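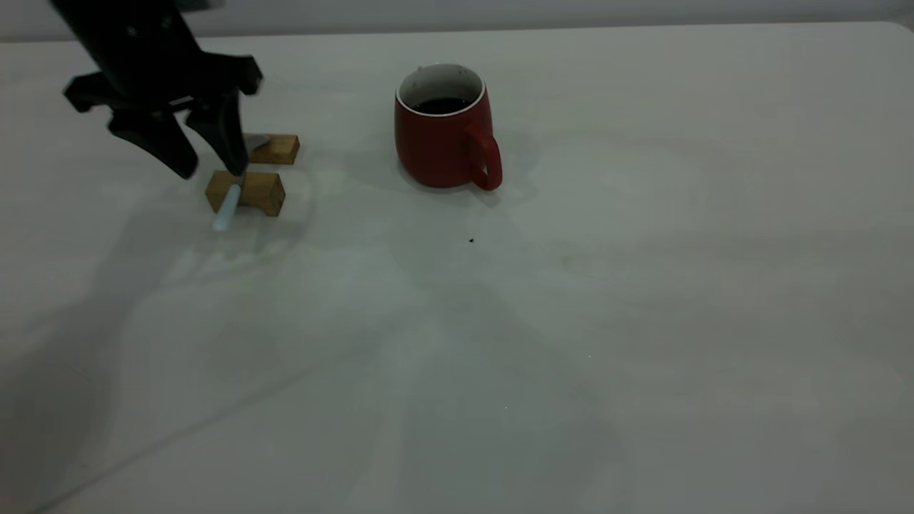 One reader wrote in to say that a stop button with a lag is a stop button you might as well paint on the wall, and I can't find much to argue with there. I've had a full inbox since word got out that Kusteck is pulling back the latest software for its tabletop arms, and most of you sound about as rattled as that.

So, what happened. Kusteck told customers in September that arms running its spring update can keep moving after someone hits stop. The lag only shows up when the wrist camera drops its connection at the wrong moment. The controller gets busy trying to bring the camera back, the stop request sits in line behind it, and the arm carries on with whatever it was doing. The worst case the company has measured is five seconds. Count that out loud with your hand near a gripper and see how you like it!

The trouble first came up at Hebden, the shared workshop over by the rail yard, where a small team has been running the Ultport project. Ultport is all kitchen-table stuff — pick up a block, move a marker, get near a cup of something without sending it over the side — and the idea is to get arms to do those jobs around ordinary clutter. I've been out there twice, and it's slow, fussy, oddly absorbing work. I went for an hour the first time and stayed till they turned the lights off. 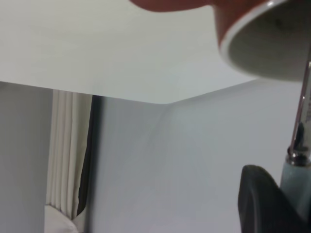 According to the team, an operator saw an arm heading for a spot it had no business going, pressed stop, and it kept right on going. It knocked its own fingers into the tabletop, pushed down for a bit and then quit. The operator was standing well back and wasn't hurt, and the damage came to one bent fingertip and a ding in the table (I've seen the ding, and I've done worse with a stapler). What bothered people was the log. It had the button press in it, time and all, and then a long stretch of motor commands after it that shouldn't have been there.

They tried to make it happen again and couldn't, for most of a week. Then somebody wiggled the camera cable while the arm was moving and there it was. After that they could get it to happen pretty much on demand, which I'm told is a happy day if you're hunting a bug and a less happy one if you've been working next to it since spring.

Kusteck says 282 arms have the update installed. They're in workshops and college labs for the most part, plus a few small packing shops. The company has eight reports of a late stop so far, counting the one from Hebden, and says there have been no injuries in any of them. It also says the update went through 4,000 hours of testing before it shipped, and I asked how many of those hours had a camera cable coming loose. The reply I got was that the question had been passed along. I'll let you know if it ever arrives anywhere.

There's a second company in this, and that's where it gets a little tense. The camera link is made by Skundard, and Kusteck's first notice to customers pretty much pointed across the table at them. Skundard put out a short statement the next morning saying its link is allowed to drop, that the manual says so in plain words, and that an arm's stop button shouldn't be waiting on a camera in the first place. I'm no engineer, but I read the manual page and it does say that. Kusteck's second notice left Skundard out of it.

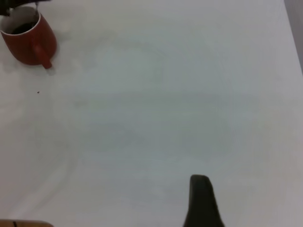

If you've got one of these arms, the advice for now is to go back to the previous version, and Kusteck has the instructions up on its support page. Can't do that? Then run at the lowest speed setting and keep everyone out of reach while it's powered. The red switch on the power box cuts the motors directly and isn't affected, so that's the one to go for. Have it where you can slap it! At Hebden they've moved theirs to the front corner of the bench, and one of the arms has a strip of tape over the on-screen stop button so that people quit reaching for it out of habit.

A fixed version is being tested now. Kusteck wouldn't give me a date, and after the spring release I'd sooner they took their time. The Ultport team has gone back to the old software and is running again at half speed, which puts them behind on a demo they'd promised for the fall. They didn't seem too upset about the demo. They were a lot more interested in going back through months of old logs looking for other late stops, and they've found two short ones so far that went by without anyone noticing. Both are with Kusteck now, but they came in after the company did its counting, so that number is likely to go up.

I've also asked whether customers will get any kind of credit for the lost time. A couple of the packing shops have arms sitting switched off, and they'd like to know too. No answer yet. If your arm has done this, drop me a line and tell me which version it's on, and please do send the log to Kusteck as well.

Related items
Kusteck spring update adds faster camera startup
Hebden workshop gets longer evening hours
Ultport team pushes back fall demo
Skundard posts new cable guide for wrist cameras
Readers write: the worst thing my robot ever dropped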